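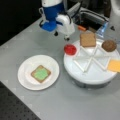
How to Test a Robot Arm on Sandwich Assembly

Rok Jurić
Last updated April 29, 2026

Sandwich assembly is a useful kitchen chore for judging a robot arm. The parts are cheap, flat and soft. They stick to each other, they tear, and they have to end up in one pile. A person does the job without looking very closely. An arm that does it well once in front of visitors may still be months away from doing it on an ordinary morning, and this page covers how to tell the difference.

The procedure follows the Gosberg kitchen task sheet with some changes of mine. It assumes you already have an arm with a two-finger gripper, a working hand-eye calibration, and a policy or script that can pick up a rigid object from a flat surface. If the last item is missing, start with blocks.

What you need

A round tray with dividers that can turn and hold position
A plate, fixed or free (see step 1)
Bread, sliced cheese, lettuce, tomato, a patty
Real food for the scored runs, play food for debugging if you prefer
Paper towels
A printed score sheet

Step 1. Lay out the table

Put the tray where the arm can reach its near half with the gripper pointing down. Put the plate beside the tray on the open side of the table, far enough away that the wrist can rotate between them without touching either rim. Check the clearance by hand-guiding the arm, with the longest finger set you intend to use.

Leave the plate free to slide. Taping it down raises the score and hides a real fault: an arm that presses too hard at release will push the plate, and every later layer then lands off center. A plate in someone's kitchen will not be taped down.

Mark the tray's zero position on the table with a pencil line. If the tray has its own controller, set it to hold torque between moves. The older Cunasero controllers drop torque when idle, and a light touch from the gripper will then turn the tray without anything being logged.

Step 2. Load the tray

Loading decides how hard the test is, so write the layout down before each run. Food centered in its compartment is the easy case. The divider ribs lift one side of a slice slightly and give a lower fingertip somewhere to go. A slice that overhangs the rim is easier still to pinch from the side, but it can tip if the tray stops sharply. Round items and small dishes go at the edge, where the fingers can close on them without crossing a neighboring slice.

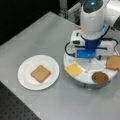 Start scoring from the first slice of bread, and treat it as a separate subtask from everything that follows. It is the only layer placed on a hard surface, and its angle sets the target for the rest of the stack. With the base slice on the plate at a slight tilt and the cheese still in its compartment, the planner has to take its goal pose from the bread. A script with the plate center and a fixed orientation written into it will put square cheese down with its corners sticking out past the crust. The Woldemariam scoring rule, which I use here, takes off a point for any corner of a layer that overhangs the base by more than a finger width.

Do not straighten the bread by hand between layers. If you touch the stack, the run is assisted and goes in the other column.

Step 3. Set the grip for each item

One closing force for all items does not work. Tune them one at a time, in this order.

Bread. Grip at the crust. Use position control with a soft limit, and stop closing when the motor current first rises. Fresh bread compresses and stays compressed, so swap the slice after every failed grasp or the next attempt will be easier than it should be.

Cheese. Approach low and nearly parallel to the tray. Sliced cheese bends under its own weight once it warms up, and a grip at one edge lets the far edge fold under during placement. Keep the spare slices cold and change the one on the tray after 5 minutes.

Lettuce. Accept a poor grasp. Leaves vary too much for a fixed pose to hold up. What matters is whether the leaf is released. A wet leaf will often stay on the fingertip after the gripper opens, and most scripts then carry it back to the tray and continue as if it had been placed. Add a camera check after release.

Round items. Pinch across the diameter and lift straight up before moving sideways. A lateral move at low height drags the item over whatever is next to it. 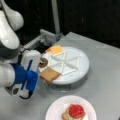

Step 4. Run the sequence

Run the full build without stopping. The order is bread, lettuce, tomato, patty, cheese, bread. If your model can choose its own order, fix it for this test and compare free ordering later.

For each layer, record the following:

Grasp attempts before a successful lift
Whether the tray was turned before the grasp, and by whom
Whether the item was released cleanly
Whether the layers underneath moved
Any contact with the rim of the plate or tray

Allow 3 attempts per item. After the third, mark the item as failed, place it by hand, and let the run continue as an assisted run. Stopping at the first failure gives you very little data on the upper layers, and those are where most arms have trouble. The stack gets taller, the surface gets less even, and the release height has to be updated from what is on the plate at that moment. A height taken from a table of nominal thicknesses is usually wrong by the third layer.

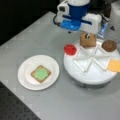

After the green layer: topped slice on the plate, remaining items on the tray.

The stage after the greens is a good checkpoint. Save the arm state and camera images here in every run. Many failures in the final score can be traced to this layer, where a leaf has been left hanging over one side and the next item slides with it. When comparing two policies, I look at this checkpoint before I look at the finished sandwich.

Step 5. Score

Count a run as complete if all items are on the plate, the top slice covers the stack, and no one has touched anything. Complete runs and assisted runs are reported separately. Do not average them.

Run the sequence 9 times per layout, with fresh food each time. If you use the Godum score sheet, ignore its time column on the first day. Speed comparisons mean little while the completion rate is still moving.

Cleaning

Wipe the fingertips between runs with a damp towel, then a dry one. Residue from cheese changes the release behavior enough to spoil a comparison. Check the cable loops at the wrist for food as well.

Can it do the chore yet?

On a prepared tray, partly. Our completion rate on the centered layout is good enough to be worth reporting, and it falls off quickly once slices overlap or the greens are wet. The tray also does a lot of the work. Someone opened the packages, separated the slices and set each one where the gripper could reach it, and in a home kitchen that is most of the job. I plan to add an unloading step in July, starting with bread from an open bag. The score sheet for it will use the same columns as the one above, plus one for torn slices.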